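Ticket 674: Heating comes on upstairs only, Cladham office
Opened by: Birthe Frandsen
Assigned to: Fidel Figueroa
Status: Waiting on customer

Birthe Frandsen wrote:
Hello all, and sorry to be a nuisance again so soon after the business with the door buzzer. The Zosa thermostat on the ground floor says it is calling for heat, little flame symbol and all, but the radiators down here stay stone cold while upstairs they are sitting in shirt sleeves. It has been like this since early February. I have turned it off and on, and Amber has bled the two radiators by the kitchen, which gave us a good hiss and a cup of brown water but no warmth. Error code on the boiler is 75, if that helps.

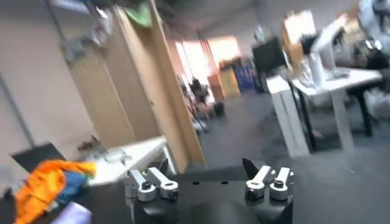

The upstairs thermostat is the older kind with the dial, and we haven't touched it. I'm in until half past four most days, so do ring if it's easier to talk it through.

Fidel Figueroa wrote:
Hello Birthe, you're never a nuisance, and thank you for such a thorough note. Code 75 on your boiler is only a reminder that the service is due, so we can leave that to one side for now. With one floor warm and the other cold I'd look at the zone valve first. It's the small metal box on the pipe in the airing cupboard, with a lever on the side. Could you turn the ground floor thermostat right up, wait five minutes and then push the lever gently across? If it's stiff, the valve hasn't opened. If it flops about with no resistance, it has, and we'll look at the pump instead.

Birthe Frandsen wrote:
Well, I found the cupboard (behind the Christmas boxes, naturally) and the lever is very stiff indeed. Amber had a go too and agrees with me.

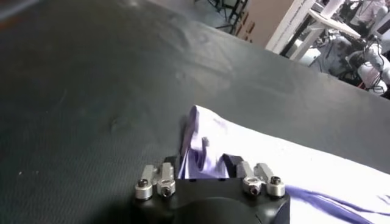

Attachment 2: dark grey tabletop

Fidel Figueroa wrote:
Lovely, that's just what I needed. It sounds like the motor on the valve has given up. They do that, and the new head clips on without draining anything. I've asked Javiera to put one aside for you, part 624. Could you let me know which morning suits? In the meantime you can slide the lever over to the manual notch, and the ground floor will warm up whenever upstairs does.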